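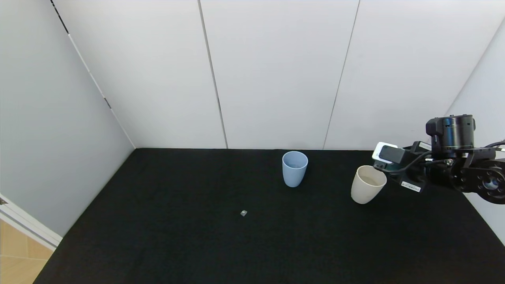 ## Follen corpus: transcription log, June

Entry opened 09.40. Present: N. Wiriya and the undersigned.

Work continued on the Listitz recordings. Tape 29 was completed this morning and the text passed to Napaporn Wiriya for checking. The speaker uses the older plural ending throughout the first story and the newer one in the second, where she is quoting her grandson. Both are to be transcribed as heard. The spelling is not to be levelled.

**Word list.** The target remains 400 headwords. Entries checked against audio stand at 290. Kinship terms are finished. Terms for weather and ploughing are held back until the Flutley notebooks have been read in full, as the two sources disagree on vowel length.

**Loanwords.** The Sjögren list marks the word for "threshold" as borrowed. N.W. does not accept this and has asked that the entry carry a query. Agreed.

**Glossing.** The particle *ta* has been glossed as a question marker in earlier files. In tape 29 it also follows commands. It should be glossed PTCL until further notice. Files already released are to be corrected at the next revision.

**Audio.** Hum at 60 Hz on side B. Filtered copy saved separately; the master is unchanged.

Outstanding:

- second check of the grandson passage
- consent form for the Follen speaker, page two unsigned
- return of the Flutley notebooks to the library

Closed 16.15.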